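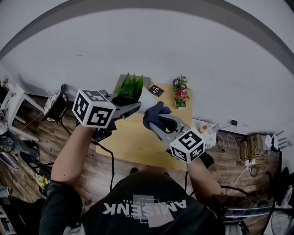 Hand-held grippers in use at the plant table.

Sekgate shared workshop: call for participants, Nava gripper build

Sekgate is looking for people to take part in Nava, a member-run build of a pair of hand-held grippers and the recording setup that goes with them. The grippers work and are in regular use. We now need more hands, in the literal sense, to record household tasks with them, and a smaller number of people to help with the next revision of the hardware.

There are two kinds of place: demonstrator and builder. You may apply for one or both. Neither is a job, and neither leads to one. Travel within the local bus area is refunded, and demonstrators receive a flat payment per session as set out further down.

What the project is for

The long-term aim is a low-cost arm, named Tromo, that can do light work around house plants: shift a pot, wipe a leaf, turn a plant towards the window. Tromo exists at present as a base, two joints and a good deal of unfinished wiring. Before the arm is worth finishing we want a decent set of recordings of people doing the same work through the same sort of jaws the arm will carry.

A person holding a gripper moves it in a way that a person with bare fingers does not. The wrist turns further, the approach is slower and the grip is made from one side. Those are the movements the arm will have to copy, so they are the ones we record. Each gripper has a marker cube on top, and its position and angle are worked out from the printed patterns.

We have 400 usable recordings so far. The current plan calls for 1,832, a figure which comes from the task list and not from any belief that it will be enough.

Demonstrator places

A session consists of short, repeated tasks at a table, with a gripper in each hand. The present task list covers:

Holding a potted plant with one gripper while wiping it with a cloth held in the other.
Moving a pot from the back of the table to the front, and returning it.
Turning a pot through a quarter turn without lifting it.
Picking up a fallen leaf and putting it in a dish.
Passing a folded cloth from one gripper to the other.

Most people find the cloth tasks harder than the pot tasks. Fabric bunches in the jaws and the grip has to be reset. A failed attempt is kept if the markers stayed in view throughout, and is logged as failed. Please do not apply on the understanding that you must be good at it.

You will need to:

Be 18 or over.
Be able to hold a tool in each hand with the arms extended for a few minutes at a time. You can rest between attempts for as long as you like.
Follow a written task card and say when you have departed from it.
Be content for your head, shoulders, arms and hands to appear in recordings.
Tell us beforehand if you have a plant or latex allergy.

Left-handed applicants are particularly wanted. The recordings made so far lean heavily towards right-handed people, and it shows in which gripper does the wiping.

No technical knowledge is needed. The first half hour of your first session is practice and is paid at the same rate as the rest.

Builder places

Builders work on the grippers, the recording software or the Tromo arm. Open pieces of work at the time of writing:

Jaw revision. The curved jaws hold a rigid pot well enough but let thin cloth slip when it is pulled sideways. We want a replaceable inner face, tested in at least two materials, that can be changed without taking the jaw off.

Cable routing. Cables hang from the grippers and pull on the wrist when the arm is raised. A lighter cable, a shoulder clip or a small battery pack would all be considered. Any battery proposal must come with a weight budget.

Marker loss. When a cube is tilted steeply, or passes behind the other forearm, tracking drops out. The present software fills short gaps by straight interpolation. Somebody with a background in filtering could improve on this in an afternoon, and then spend a month proving it.

Calibration. It currently takes one person 20 minutes with a printed card and is repeated whenever anything is knocked. We would like it to be shorter and to report its own error.

Tromo shoulder joint. The gearbox has too much backlash. The housing files are available, and the second version has been drawn but never cut.

For a builder place you should have finished at least one physical or software project that somebody other than you has used. Experience with any of the following is useful: 3D printing in flexible filament, small motor control, soldering of fine multi-core cable, camera calibration, Python. We do not expect all of these in one person. A short account of something that went wrong and how you found the fault will tell us more than a list of courses.

Builders must hold a Sekgate membership, or take one out before their first bench session. Access to the laser cutter and the lathe needs the usual induction, and a Nava place does not move you up the induction queue.

Time

Demonstrators: sessions last 2 hours, including breaks and set-up. We ask for at least three sessions, as the first one is largely spent getting used to the jaws. Slots are offered on weekday evenings and at weekends.

Builders: one evening a week, plus whatever you choose to do at home. Parts may be taken home if they are signed out in the book. The grippers themselves may not.

Recording is due to finish in November. Builder places have no fixed end, although we would like a clear answer from each person at that point on whether they are carrying on.

Payment and costs

Demonstrators are paid 100 pounds for a set of three sessions, by bank transfer after the third. If you stop before the third session you are paid in proportion. Builders are not paid. Parts, filament and cable are bought through the project account with prior agreement - receipts without prior agreement will not be refunded.

Recordings and consent

Recordings are stored on a drive at the workshop and backed up to one other machine. They carry a participant number and not a name. Sound is not recorded. You can ask for your recordings to be deleted at any time up to the release of the set, and we will give all participants four weeks' written notice of that date. After release, withdrawal is not practical, as copies will be held by other people.

Please read the consent form before you apply. It runs to two pages and is sent with the reply to your first message. Demonstrators who do not want their faces recorded should say so, and the camera position will be checked with them before anything is kept.

Wear plain short sleeves or sleeves that can be pushed above the elbow. Loose cuffs catch on the cubes. Take off watches and bracelets. Long hair should be tied back. There are cables on the floor, so flat closed shoes are required.

Access

The recording room is on the ground floor, with a step-free entrance from the yard. Tasks can be done standing or seated, and the table height can be changed with notice. The nearest accessible toilet is in the main corridor. The room is warm in summer and the window cannot be opened during recording, as moving air disturbs the leaves.

Hardware files

Drawings for the gripper body, the cube and both jaw shapes are shared with members under the Peltow folder, named after the earlier single-gripper build from which most of the parts descend. Builders are expected to put changes back into that folder with a dated note. Peltow parts and Nava parts look alike but the screw spacing differs, and mixing them will split the body.

How to apply

Send a message through the contact page with the heading "Nava" and state:

Which place you want, demonstrator or builder, or both.
The evenings or weekend times you can usually manage.
Which hand you write with.
For builders, which open piece of work interests you, and the fault account described above.
Anything we should know about access or allergies.

There is no form and no need for a CV. Applications close on 05/04/2024. Demonstrators will be offered a first slot in the order in which messages arrive, apart from the places held back for left-handed applicants. Builders will be asked in for one bench evening before either side decides.

Questions about the task list or the hardware can be sent to the same page under the same heading. Replies normally take three working days.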